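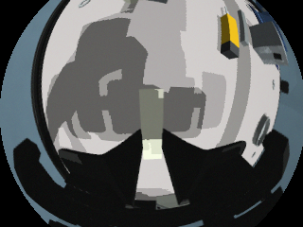 Rerkis Robot Learning Club - Community Help

Does a success rate in simulation mean anything?
Posted 26 Jun 2020 by Wike

Our club has been training a two-arm policy entirely in a simulator, using the wrist fisheye view plus one room view. The write-up we copied claims 81 per cent success on its assembly task. We ran 500 episodes and got 22 per cent. Same arms, same table layout, as far as I can tell. Are we doing something wrong, or was the published number always a bit rosy? 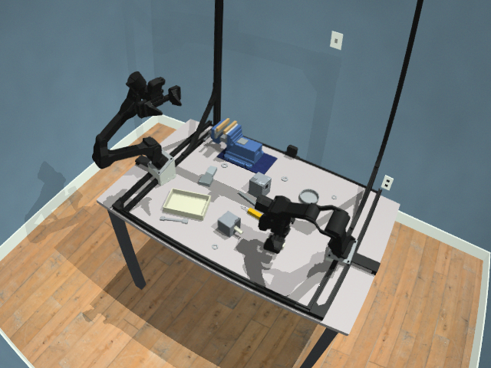
Room view: both arms at the bench, with the blue vise on its mat at the back left.

Plirkeo
Probably your seeds. Try more seeds.

Bonifacio Ortuño
I'd want to know what they counted as a success before touching your seeds. Some write-ups score the grasp alone, others want the part seated and released. Those are very different tests with the same name.

Check how far the parts move between resets, too. If theirs barely shift and yours land anywhere on the table, you've run a harder task. Then cover the wrist view and run it again - if the score hardly changes, the policy has memorised a path and isn't using that camera much.

I wouldn't trust either figure for real hardware. Shadows and contact are the usual trouble, and over 2 weeks of tuning in the simulator didn't fix either for us.

Ciker
Had the same gap. Ours was the episode time limit, set far too short. Worth a look.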